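**Ata — reunião técnica do projeto Zivura, frente de demonstração por teleoperação**
Julho, 14h30, sala 2 e chamada remota

**Presentes:** Gunnel Björklund (coordenação), Dalia Badawi (simulação), Niamh Ó Dálaigh (dados), Aivar Ķēniņš (teleoperação)
**Ausência justificada:** Randi Lindholm
**Secretaria:** Niamh Ó Dálaigh

### 1. Ata anterior

Aprovada com uma correção no item 3: onde se lia "guiamento manual", leia-se "guiamento manual com compensação de gravidade ativa".

### 2. Situação das demonstrações

O repositório Dundlow contém 847 demonstrações da família de tarefas com caneca, todas em simulação. Niamh informou que 196 estão marcadas para revisão. Em 52 delas o canal de comando da garra está defasado em relação às posições das juntas, e o treino por imitação não deve usá-las no estado atual. As demais marcações referem-se a trechos parados no início do episódio.

Aivar atribui a defasagem à versão antiga do cliente de teleoperação, que carimbava o comando da garra no recebimento e o das juntas no envio. Dalia pediu que isso fosse confirmado nos logs antes de qualquer correção em lote. Aceito.

### 3. Teleoperação e guiamento manual

Aivar comparou os dois modos de demonstração. No guiamento manual, feito no braço físico da bancada Engebretsen, as trajetórias saem mais curtas, mas a mão do operador aparece nas câmeras e o episódio só serve para os canais de junta. Na teleoperação as imagens ficam limpas; em compensação, o operador hesita na aproximação final, e a política treinada reproduz a hesitação.

Gunnel perguntou se convém filtrar as pausas. Dalia é contra o corte automático: parte das pausas antecede uma reorientação do punho e carrega informação. Ficou decidido manter o episódio bruto e gravar a segmentação em arquivo separado.

O dispositivo de comando da Zelteck continua em avaliação. Falta medir a latência com a rede do laboratório em carga — Aivar.

### 4. Tarefa "caneca deitada"

Dalia apresentou a configuração da tarefa no simulador. O operador deve levar a garra até a caneca, segurá-la pelo corpo ou pela alça e deixá-la em pé.
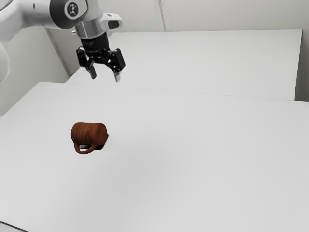

*Figura 1 — Caneca deitada na mesa, garra aberta e sem contato. Render do simulador.*

Discussão:

- Com a borda voltada para a direita, Aivar prefere a pega pelo corpo. A pega pela alça exige rotação maior do punho, e a alça fica próxima do tampo.
- Niamh observou que o contraste da caneca marrom sobre o tampo branco facilita demais a percepção. Propôs variar a cor do tampo nas próximas coletas. Aprovado.
- Dalia vai sortear também a orientação da borda. A posição inicial do braço permanece fixa até a próxima revisão.
- Critério de sucesso: caneca em pé, garra aberta e afastada, objeto estável ao fim do episódio. O limiar de inclinação ficou em aberto.

### 5. Encaminhamentos

| Ação | Responsável |
|---|---|
| Conferir nos logs a origem da defasagem da garra | Aivar |
| Separar os 52 episódios em partição própria | Niamh |
| Formato do arquivo de segmentação | Niamh e Dalia |
| Variação do tampo e da orientação da caneca | Dalia |
| Proposta de limiar de inclinação | Randi, a confirmar |

Reunião encerrada às 15h40. A próxima será marcada por Gunnel após a conferência dos logs.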